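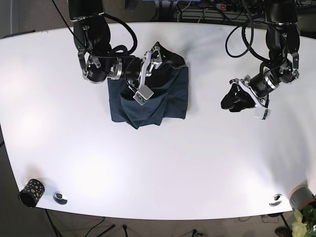
Vovau (anime series)

Vovau is a 10-episode fantasy anime about a runaway tailor's apprentice, and I've watched it more often than I'd like to admit. It's adapted from the manga by Nazmiye Akyol, who also wrote the scripts (you can tell, the jokes survive!).

Plot

Jarden leaves home in March with a stolen needle and a map of Curkon, a city of 934 bridges. The first half wanders a bit, but once Hollmann the ferryman turns up I was completely hooked.
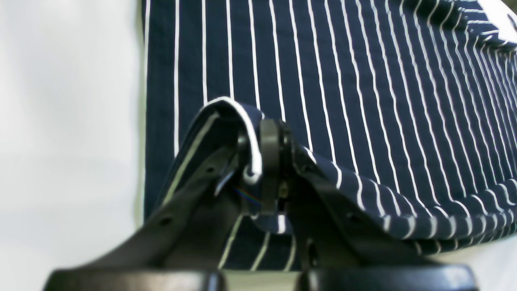 Navy pinstriped cloth.

Production

Umut Aksoy directed, and Taner Kılıçarslan wrote the music, mostly for accordion. My favourite piece is the slow one under the bridge chase in episode six. Colours were toned down for the home release, and I still prefer the broadcast version.

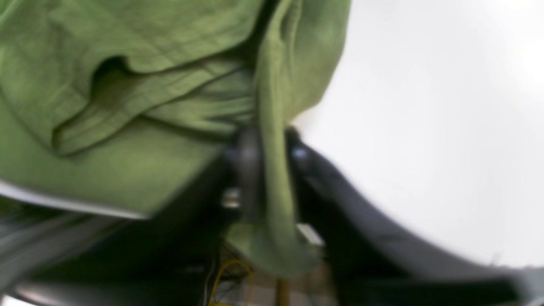 Does the anime cover the whole manga?
It stops at chapter 100 of 166, just after Jarden reaches the north gate, so you'll need the books for the rest.

Reception

Fans liked the ending more than I did. Mavis Ostrowski's English dub of Jarden is a treat, though, especially when she's grumpy.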